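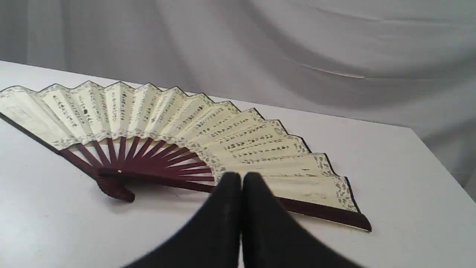

Plelus – Drendel (Limited Vinyl LP) | Datville Records

Plelus fans, it's finally on wax! The second album from the Datville four-piece went straight onto our shop stereo the morning the test pressing turned up, and it has barely been off since. If you only know them from the single "Kurup" (which got played to death on student radio in February, and quite right too), there's a lot more here to fall for.

Side A is the loud one. Big choruses, handclaps, a bass line on the second track that makes the counter rattle. Flip it over and things slow right down, with piano, brushed drums and that lovely cracked voice up close. The closing song runs past the seven-minute mark and we'd happily have had seven more.

New for this edition are two extra songs from the same sessions, plus a fold-out lyric sheet with the band's own scribbles in the margins. Do read the notes for "Kurup"!

Format: 12-inch LP, 33 rpm, single sleeve
Colour: sea green
Tracks: 16
Pressing: 2,000 copies, hand-numbered
Price: £19
Release date: August 9, 2025
In stock: 1,139

Orders with other records go out together once everything is in, so please order separately if you want something sooner. Limit of two copies per customer. Download code included.

Also by Plelus: the first album, on CD and cassette. The vinyl is sold out, but a repress is on the way.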